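Teaching an Arm to Sort Fruit: Our Project Report

Robotics Elective, Second Term
Team Tomar: Babita Yadav and three teammates
Project advisor: Sarla Yadav

What we wanted to do

Our team had never touched a robot arm before this class, and by the second week we had already decided that ours was going to work in a kitchen! Other teams picked warehouses and assembly lines (good choices, much easier). We wanted bowls and fruit on a counter, the kind of job you do at home while thinking of something else.

The task we settled on sounds tiny. The arm gets an instruction with a fruit and a dish in it, and it has to pick up that fruit and leave it in that dish without knocking anything else around. We named the project Tomar after the folder we kept everything in, and the name stuck to us as a team too.

All of it was done in simulation. The school has one real arm and the seniors get it, but the simulator, which our class calls Gakik, runs on any of the lab machines overnight. That turned out to be a huge advantage for beginners, because you can drop a lime 500 times and reset the counter with one key.

Building the kitchen

Gakik comes with a plain table in a gray room. We swapped it for a kitchen with an island in the middle, and put the fruit and dishes on the island. Babita did most of the layout work and got very fussy about the height of the counter, and she was right to be. In our first version the counter was too high for the arm, so the elbow had to fold up tight before the gripper could get down into anything. We lowered the counter a little, moved the base of the arm closer, and suddenly half of our failures were gone.

The bowls were the next headache. A bowl has a rim, and a rim is something you can hit. On a flat plate the fingers can come in at almost any angle, but for a bowl they need to come down nearly straight, open just wide enough for the fruit, and not so wide that they press on the sides. We spent an entire lab session on finger width alone. I would do it again — it was the first time the arm did something that looked careful.

Recording the demonstrations

We taught the arm by driving it ourselves. One person used the controller, another read out the instruction, and the program saved the motion and the camera views together. Each complete try is an episode. We saved 3,000 of them over the term, then went back and threw out the ones where the driver hesitated too long, dropped the fruit or bumped a dish. That left 1,805 for training.

Cleaning up took longer than recording. We had a rule that a bump counts if a dish slides at all, and we argued about it constantly. Early on we kept some "gentle" bumps, and the trained arm learned to nudge bowls on purpose to make room! Out they went.

We also learned to vary things. In the first batch we always put the dishes in the same order, and the arm simply memorized where to go. When we traded two bowls it went to the old place, closed its fingers on air and carried the air very gently to the other bowl. From then on we shuffled the layout before every episode, sometimes with a plate on the counter and sometimes with bowls only.

Training and testing

The training script is called Ukness and was written by last year's class. We changed only 2 settings, the number of steps and how far ahead the arm plans. Planning too far ahead made it smooth but stubborn, and it would keep reaching even when the fruit had rolled. A shorter plan made it twitchy. We ended up closer to the twitchy end, with a bit of smoothing added afterward.

For testing we used layouts that were not in the training set. Limes went best. The darker fruit was harder, especially when it was touching something else in the bowl, since the fingers have to fit between the two. Picking the wrong one of a touching pair was our most common mistake, and it's the thing I would work on first if we had another term.

The reach down into a bowl, and the wait over the counter:

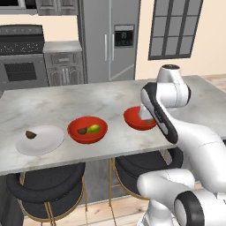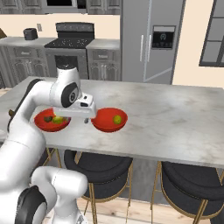
Sarla Yadav wrote in her comments on our draft that the shuffled layouts should have been there from the first day, that she would like to see the touching-fruit tests reported separately from the rest, and that the part about the nudged bowls should be read by every team next year before they save a single episode. She also asked whether a slower approach over the rim would help with the dark fruit. We haven't tried it yet, but the files are all still on the lab machine and Babita has already started a list.

Related projects

Sestadel: A Line Follower That Handles Corners
Stacking Cups With Two Fingers
Getting Started in Gakik: Notes for New Teams
Why Our Maze Robot Kept Turning Left
Ukness Settings Explained
Robotics Elective: July Showcase Schedule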